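Costex Opens Snack Counter at Nendach Hall

May 31, 2021

Costex has opened a self-serve snack counter on the ground floor of Nendach Hall, replacing the vending area closed in March. The counter offers sandwiches, bottled soft drinks, bagged snacks and sausages on skewers. Hot items are kept in a two-tray warmer behind a glass guard. Site manager Cremilda Camargo said the hall seats 170 and that a second counter is planned for level 2.

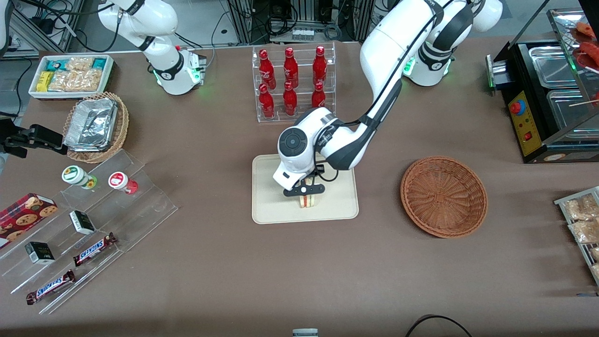 Sandwiches are restocked twice daily. Payment is by card only.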